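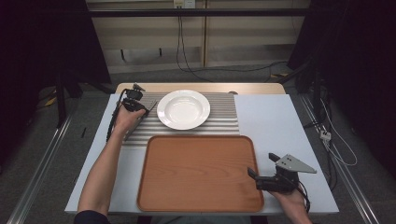

Two hand-held grippers, one plate

A shallow-rimmed plate is a poor object for comparing grippers if it sits on a flat bench, where most of the difficulty lies in getting a finger under the rim. On a ridged metal panel the problem changes. The ridges leave gaps beneath the plate, and a thin finger can enter along a groove or catch on a crest depending on its approach angle.

Winasholm's trial in October used that arrangement to compare two finger sets, Nenard and Wondetti, both carried on hand-held bodies with one in each hand. The task was to lift the plate from the panel and set it down on a wooden tray. The operator worked through 70 placements for each finger set, with the plate returned to the same starting position each time.

The Nenard fingers failed 5 times, the Wondetti 11. Most Wondetti failures came at release — the plate stayed on the lower finger and slid as the hand withdrew. Changing the approach by a few degrees removed some of these but lengthened the cycle.

Cable drag was harder to judge. Both bodies trail a cable past the wrist, and the operator reported more fatigue on the left side, where the reach was longer. Winasholm has not measured the load.

The next round moves to the Poduval controller, with 1,000 placements planned and the tray colour and position unchanged.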